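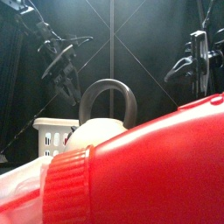
Page 15

Wemlow Evening Classes
Running a Home, Unit 2: The Laundry Corner and Everything That Ends Up in It
Course notes by Jytte Arnardóttir

Welcome back, everyone, and a special welcome to those of you who joined us after the first unit and have been catching up on the reading (all of it, I'm told, in one case over a single pot of coffee). We spent the first unit on kitchens, where most people already have some kind of system even if they would never call it that. Laundry corners are another matter. I have been in a great many of them over the years and I still find them the most interesting few square feet in a house, and usually the most neglected.

A bottle, a kettlebell and a laundry basket, all close together, is about as typical a grouping as I could wish for. One of them belongs to the wash, one belongs to somebody's exercise plans, and the bottle could belong to almost any shelf in the house until you pick it up and find out what it is. Keep those three in mind as you read, as we will come back to them more than once.

2.1 What is this corner for?

Before you move a single thing, I would like you to stand in your laundry corner and say out loud what happens there. Clothes get sorted, perhaps. They get washed, they wait, they get folded or (let's be truthful) they get carried upstairs in a heap and folded on the bed at ten at night. Write down every job that belongs to the corner. Then write down the jobs that have moved in from elsewhere: the dog's towels, the light bulbs, the weights.

I don't mind at all if your second list is longer than your first. A corner can do more than one job perfectly well. My own has a sewing box in it and always will. What we are after is a corner where you know what lives there and can put your hand on it without moving four other things out of the way.

2.2 The basket

Let's start with the easy one. The white plastic basket here is the kind I recommend to nearly everybody, with a thick rolled rim along the top and rows of slots down the side. The rim is kind to your fingers when the load is heavy, and the slots let the air through, so a damp towel is not quite so unhappy if it has to wait until morning. Please don't let it wait until the morning after that.

Slots have another use that I am very fond of. You can see through them. There is something small and red showing through one of the openings in this basket, just a sliver of it, and you would be surprised how often that is how a lost sock or a clothespin gets found. Before you start a load, turn the basket over and give it a shake, and look along the bottom edge. Half a minute, no more. I once fished out a crayon this way just ahead of a load of white sheets, and I have been a believer ever since.

Give the basket one parking place. It should be a spot on the floor or a low shelf where the basket fits without being wedged, and nothing else should be stored inside it. People tell me they keep the clean cloths in the basket between loads to save room, and then of course on wash day the cloths go on top of the dryer, and there they stay.

2.3 The bottle

Bottles stand up. I know that sounds like something you would say to a small child, but go and look in your cupboard this evening and count how many are lying down. The big red one on its side is a handsome thing, glossy and smooth and round, and that is just the sort of shape that likes to roll when somebody brushes past it. If a bottle like that has anything in it, you are relying on the cap, and caps get put back on in a hurry.

So, for every bottle in the corner:

Stand it upright, on a tray if you have one. An old baking sheet with a lip does nicely.

Turn the label to the front. If the label has come off or can't be read, and you aren't certain what is inside, don't sniff it and don't guess. Set it aside, well out of reach of children, and ask your local waste service how to get rid of it.

Never pour a cleaning product into a bottle that used to hold something else. I would underline this one if I could.

Wipe the neck and the collar. A ribbed collar gives you a good grip, but drips settle down between the ridges and go sticky, and then the grip isn't so good after all. An old toothbrush and warm water will see to it.

2.4 The heavy thing

Nearly every home I visit has a heavy thing in the laundry corner. Sometimes it's a toolbox, sometimes a sack of pet food, and in our grouping it is a kettlebell, with a creamy white body and a tall, dark gray loop of a handle. I have nothing against kettlebells. My neighbor swears by hers. But a weight tucked in among lighter things is a stubbed toe waiting to happen, and it has a way of being set down against whatever is softest, which in a laundry corner means a basket or a pile of clean shirts.

Heavy things go on the floor, against a wall, at the end of a row and away from the path you walk. Keep the handle where you can reach it without leaning over anything else. When you lift, get close first, bend your knees, and leave the twisting for when you have straightened up and can turn with your feet. All of that goes for a full basket of wet towels too, and I think more backs are hurt by the towels.

If the weight really belongs to an exercise spot, then by all means take it back there. If there is no exercise spot, that might be a pleasant little project for the second half of the course.

2.5 For next time

Please do the following at home and bring your notes. Scribbles are fine.

Make the two lists from section 2.1.

Take everything off the floor of the corner, sweep, and put back only what is on one of your lists. Start early enough in the day that you aren't finishing by flashlight.

Choose the parking place for the basket and use it for a full week. If it annoys you, move it and try again. Jot down why it annoyed you, because those remarks make for our best discussions.

Stand up every bottle.

Find your heavy thing and measure the space it will need. We'll be drawing simple floor plans in September, and you will want the number.

The reading is the Michiels chapter on small rooms, which starts on page 69 of the course binder. You may skip the part on plumbing unless you enjoy that sort of thing, as I do. Spare copies are in the tray by the classroom door, and tea is on from half past six.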